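FOR IMMEDIATE RELEASE - September

Sosside opens 5 new box drop points in Rengifo

Old moving boxes, shoe boxes, shipping cartons. Bring them flat or bring them whole, Sosside takes both. Open from 5 p.m., no sign up needed.
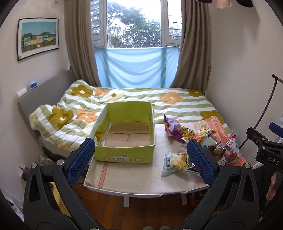

Last year's drive brought in 3538 boxes, most of them passed on to familys moving within 30 miles of town. "We ran out by noon most days," said Lucero Quispe of Sosside. "So more drop points."

Tape is fine. Food boxes no, sorry.

Contact: Sosside front desk, Ralis building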